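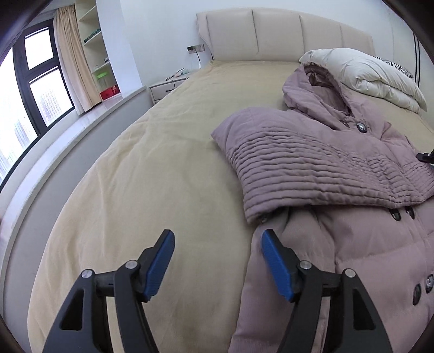
Section 2. Folding and bagging a down jacket

For use with the Oteck storage bag, size M (part 469). Bag is sold flat, no hanger needed. Read the whole section first, takes a minute.

Before you start
Jacket clean and fully dry. Damp down clumps and smells by spring. Empty the pockets. Clear a flat surface wider than the jacket with one sleeve out – a made bed works best, floor if you have to. Push duvets and pillows to the top end.

Steps

1. Lay the jacket down front side up, hood at the top. Spread it flat.

2. Fasten the front. Buttons or snaps all the way, collar to hem. If there's a zipper too, close that first.

3. Fold one sleeve straight across the middle. Smooth it out past the far side if it's long, then tuck the cuff back in.

4. Fold the other sleeve over the first. Same height, or you get a lump.

5. Hood forward, onto the chest. Fur trim comes off and goes in the small pocket of the bag.

6. Fold the sides in until the jacket is the width of the bag. Use the printed line on the bag as a guide.

7. Roll from the hem up. Slow, press the air out with your forearms as you go. Don't kneel on it.

8. Slide the roll into the bag, hood end first. Close the slider, run your fingers along it twice.

NOTE: Long coats (below the knee) need size L, part 962. Same steps, but fold the hem up once before step 6.

NOTE: Thick quilting springs back while your rolling. Normal. Hold it with one hand and keep going.

CAUTION: Do not use a vacuum pump on down. Crushed fill may not recover.

CAUTION: Check the buttons and zipper pull face inward before you close the bag. A sharp edge will go thru the liner.

Storing
Dry shelf, nothing heavy on top. Open the bag in June and let the jacket air out on the bed for 2 hours, then refold. Do not store near a heater.

Next: Section 3, Duvets and bedspreads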